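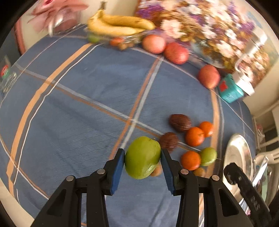 What do you get to do at the Plendidside open day?

Mostly you wander through the packing shed and the cool rooms with a guide, then you sit down in the back room and try whatever fruit is going, and you can buy a box on your way out. Entry is free and the shed tour leaves at 11.

I went along on 6/4/25 with my friend Hajar, who had been badgering me about it since last year (she missed it because of a christening and has never let it go). Plendidside is out past Flarnach, down the road with the big silos, and if you're coming from the highway ignore the first sign because it takes you to the truck entrance. We did not ignore the first sign. A very patient bloke in a ute waved us back out again and we ended up parking in the paddock behind a horse float, which meant a bit of a hike in the wrong shoes.

I should say what the place is for anyone who hasn't heard of it. It's a small fruit packing business that takes in fruit from growers around the district, sorts it, and sends it on to greengrocers and a few restaurants. Esperanza Halvorsen runs it and she did our tour herself, at a cracking pace, talking over her shoulder the whole time. She used to drive for Horell, the carriers, and she still talks about fruit like a person who has had to unload it at four in the morning.

The shed was quieter than I'd pictured. They don't run the sorting line on open day, so we got to walk right up beside it and look at all the little brushes. Hajar wanted to know where the ugly fruit goes and Esperanza said juice, jam, and her own fridge. There was a whole bin of knobbly lemons I'd have happily taken off her hands. The cool rooms were next and they were COLD, I had a cardigan on and it did nothing. You go in through those heavy plastic strips that slap you on the back of the head. One room smelled so strongly of apples that I wanted to stay in there in spite of my fingers, and the one after it had hardly any smell at all.

I learnt a fair bit, too. I've been keeping bananas next to my apples for my entire adult life and wondering why everything goes over so quickly. Esperanza pulled a face when I told her. Keep them apart if you want them to last, put them together if you want to hurry something up. She also said not to trust a shiny passionfruit, and to wait until the skin has gone wrinkly and the thing feels heavy in your hand. I'd been throwing out the wrinkly ones! Years of them!

Then the back room, the bit I'd really come for. It's a homely sort of room, with a round table and the kind of cloth my nan would have saved for Christmas, blue with orange and grey stripes going every which way. The fruit just sits about on it, no labels or little flags or anything, and you're meant to pick things up and feel them. I loved that. At the markets I always feel like I'm going to get told off for squeezing. I spent a good while on a great big green thing shaped like a mango, with a bit of yellow coming through the skin, and I still couldn't tell you whether I'd have cut it that day or left it on the windowsill. Hajar went straight for the citrus, naturally. She'd eat mandarins until she was ill.

There's a shallow steel bowl for making up your own mix, so you can put a few unfamiliar things together and have a proper look at them side by side. I'd never had a fresh jujube before, only the dried red ones my neighbour puts in soup, and I didn't connect the two at all. The fresh ones are pale green and glossy. To me they taste like an apple that's had most of the sourness taken out, and the crunch is terrific. Hajar reckoned pear. We argued about it for

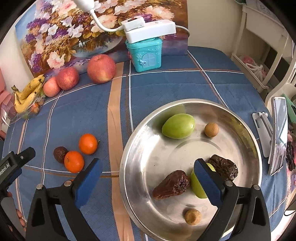

far too long, with a poor woman from Flarnach stuck between us holding a napkin, and in the end she tried one and said it tasted like neither, so that was that.

Longans were the other thing I came home raving about. They look like nothing, small tan marbles really, and I'd walked past them in shops plenty of times. You crack the skin with a thumbnail and it comes away like thin shell, and the inside is clear and sweet with a shiny dark seed in the middle. Mind the seed. If you've had lychees you're most of the way there, but I thought these were a bit muskier, nearly like honey. They went well with a date, chewed together, and I'm not embarrassed to say I went back for more of that combination. The dates come from Haddad, the grocer in town, as they don't grow anywhere near here and Esperanza won't have a fruit table without them.

The everyday stuff was along the back by the wall, apples in a row and a bunch of speckled bananas. There's a painted canvas there too, right by the end apple, and I didn't think to ask who did it. (Yes, bananas on the same side as the apples. I did bring it up. Esperanza said they were all getting eaten by tea time and told me to hush.) I had one of the red and yellow apples in the car and it was a beauty.

A few grumbles, to be fair. The toilets are right over the other side of the yard and there are only two of them. The tour group was too big for the narrow part of the shed, so if you're at the back you miss half of what's said, and I'd get up the front early if you can manage it. And I'd have liked somewhere to sit outside, as it was a glorious day and we ended up eating our sandwiches on the bumper.

Boxes were six dollars for the small mixed one, cash or card. I bought two, and gave one to my neighbour in thanks for all that soup. Mine had mandarins, a couple of apples, some of the knobbly lemons after all, and passionfruit that I've been watching like a hawk on the kitchen bench. Still a bit smooth. I'm holding off.

Esperanza said they're hoping to do another one in June when the citrus is properly on. Hajar has already put it on her calendar, and I've promised to drive again provided she reads the signs.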